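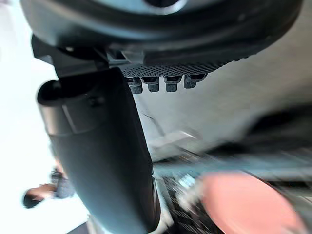

Nobuhle Mkhize wrote:

> I've got 176 books still sitting in my hallway and the new white
> wall paint looks so nice that I can't bear to shove a bookcase
> against it. Do you all really fill a wall right up to the ceiling?
> And does anybody put the paperbacks two deep? Gonzalo says yes,
> Telmo says it's a crime.

Hi Nobuhle and everybody,

I'm with Telmo on this one, sorry Gonzalo! I had two rows deep for years and I bought the same mystery three times, simply from never seeing the back row. When we repainted the den in March I took everything down (975 books, I kept a tally on an envelope) and told myself only one row per shelf was going back.

As for the wall, I left a good wide strip of white showing above the top shelf and another one by the door, and I'm so glad I did. The room feels bigger, and my husband has stopped calling it the cave. You could try a low bookcase first and see how you feel about it after a couple of weeks. Ours is the Brendden, the short one, and it holds about 100 paperbacks if you don't cram them in.

Oh, and wait on the paint! Ours felt dry to the touch and I still peeled a strip off pushing the case back too early. Give it longer than the can tells you.

What didn't fit went in boxes by the stairs, and Ayane is coming by Sunday to pick through them. If anyone else wants first dibs on cookbooks or old travel guides, write me off list and I'll set them aside. Gonzalo, your atlas is in there too, come get it.

Amparo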